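Filed under: Tack Room > Safety Checks

Horse trailer and tack check, Madora drag hunt meets
Revised November 2022

Print it, take it out to the yard, and write on it. A clean copy at the end of the morning suggests it spent the morning in the glove box. My comments are under each item, and you may skip them if you have never once left home without a bridle.

TRAILER

[ ] Hitch locked on the ball, pin in
Comment: Look at it, then lift on it. The trailer weighs over 3,000 pounds before anybody walks up the ramp, and it will go down the hill on Modise Lane with or without your truck.

[ ] Safety chains crossed, breakaway cable clipped to the truck
Comment: Clipped to the truck, please. Last season I found one clipped neatly back onto the trailer, where it would have watched the whole thing happen.

[ ] Lights: brake, turn, running
Comment: You need a second person for the brake lights. The horse does not count, though he will stand behind the trailer and look as if he's helping.

[ ] Tires, including the spare
Comment: Check the sidewalls for cracks and read the date code. Plenty of tread on a very old tire means it has spent its life parked.

[ ] Floor, with the mats pulled
Comment: Yes, all the way out. They're heavy and they smell. Push a screwdriver at the boards along the edges and under where the horses stand. If it goes in, you aren't going anywhere today.

[ ] Ramp springs and hinges
Comment: The older Kemo two-horse trailers have a spring that squeaks. Grease it. If it has stopped squeaking and you didn't grease it, look harder.

[ ] Wasps
Comment: Check the roof vents and inside the manger in any month warm enough for them. I left this off the first version and regretted it in May.

TACK

[ ] Girth, both ends
Comment: Pull on each buckle and look at the stitching behind it. If yours is a Lastik, stretch the elastic and let go. It ought to come back. One that comes back slowly, like a teenager called to supper, is finished.

[ ] Billets and stirrup leathers
Comment: Bend the leather at the holes you use most. Fine wrinkles are all right. Cracks aren't, and oil won't close them -- it just makes them shiny.

[ ] Stirrup bars open
Comment: The catch should be down. If you like it up, we can discuss that while you're being dragged.

[ ] Bridle, reins, bit
Comment: Run a thumb around the bit for sharp edges. Check where the reins join it, under the fold, where dirt collects and stitching quietly gives up.

[ ] Helmet
Comment: Any hard fall retires it. "It was only a little knock" is what people say when their memory of the knock isn't good.

HORSE

[ ] Shoes tight, clinches down
Comment: A shoe that clicks on concrete is coming off, probably in the deepest mud on the line.

[ ] Legs felt, back felt, girth area clear of rubs
Comment: Use bare hands. Gloves miss heat.

[ ] Travel papers in the truck
Comment: Leaving them on the kitchen table is traditional but doesn't help.

AT THE MEET

[ ] Wheels chocked before unhitching
[ ] Hay and water away from the exhaust
[ ] Two lead ropes within reach
Comment: The first one will be under the horse. 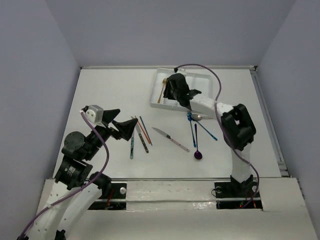
[ ] Everything back in the trailer before you leave
Comment: Walk once around the parking spot. The hoof pick left in the grass at Madora is now mine, and I like it very much.

Contact | Copyright Madora Hunt Notes | Back to top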